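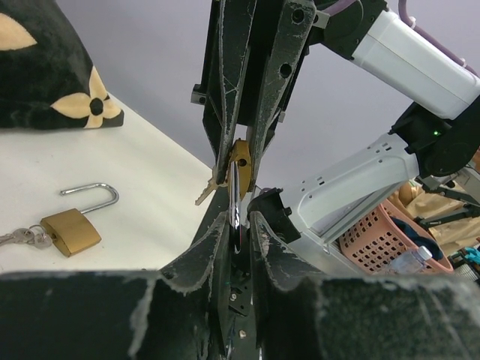
*Padlock held at the fingertips, key to one side, seen from the wrist camera. The second arm is at right.*

**Gripper comparison: wrist camera results**

Dae-han Tak and I-seul Do have finished the first part of the finger comparison at Litdale. Two finger sets were tried on small brass padlocks, with 70 grasps per set. The old black plates stay in use as the baseline, scuffs included, and the Jurach set goes on next to them in the log.

Padlocks are awkward for both. The body is small and smooth, the shackle swings, and a key left in the lock changes which way the part turns when it is pinched. Grasps on the flat of the body were the most repeatable. Grasps near the shackle end tended to rotate by a few degrees before the second arm arrived.

The wrist camera was run at a fixed exposure throughout. Glare from the shackle upset the pose estimate more often than finger wear did, so Seon-mi Hwang will repeat the set with a diffuser in March. Controller gains were left alone.

Logs are in the shared folder under Clokby. Corrections to Dae-han, please.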